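Search this board
Advanced search

Wukitz Home & Shop Forum > Automation > Can they do chores yet?

gravelbin
OK, I'm going to say it: kitchen work is closer than most of you think! I've been following this stuff since my days running a packing line, and what gets me excited is that people have moved on from bare lab tables. A real counter has a toaster oven on it, a cutting board in the middle, a spoon in a crock, a paper towel roll, and some fruit on a plate. If a machine can work around all that, it can work in my house. 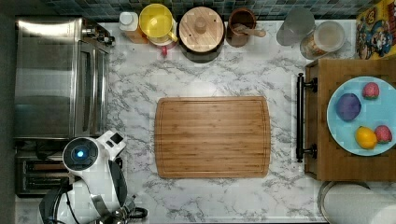 My wish list is pretty modest. Put the fruit on the board, put it back on the plate, wipe up, turn a knob to where I asked. I'd pay for that tomorrow (well, depending on the price).

tenpennynell
Love the enthusiasm, but I don't buy "closer." We put a Cisix arm in the shop in November to load blanks. It's great at it, 1,774 parts before the first jam. Then I moved the bin over 18 inches and it was lost until we taught it again. A kitchen gets moved around every single day.

gravelbin
Fair, but that's an arm playing back fixed positions! The newer ones look at where things are and work from that. Different animal.

oxbow_39
Somewhere in the middle here. Picking up a lemon is the easy part. The stuff that worries me is controls and shiny surfaces. Brushed steel throws highlights all over the place, marble has veins running everywhere, and then you want fingers to find a small round knob and turn it without shoving the whole oven back.
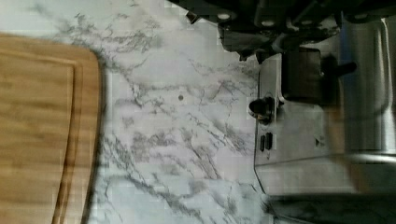

So for me the test is the knob. Set it to a temperature, let go cleanly, and do that 200 times in a row on an oven it hasn't met before. When somebody shows me that, I'll clear off a spot in my own kitchen.

tenpennynell
200 is a good number. I'd add wiping the board, groove and all. Crumbs love that groove.

gravelbin
Deal, both tests. And I still say the wiping comes first! A cloth is forgiving. You can be a little off and the counter still gets clean.

oxbow_39
Wiping dry crumbs, sure. Raw chicken juice, I want to know it got every inch.

This site uses cookies to keep you logged in and remember your settings. Accept / Manage

Reader comments (3)

Fakhoury
My mom has bad wrists and would take a slow one that only did knobs and lids. It doesn't need to be fast.

skundton_fan
The Skundton folding demo had me sold until I saw how long one towel took. Still cheering for them though!

plumbbob
Wake me when it cleans under the toaster.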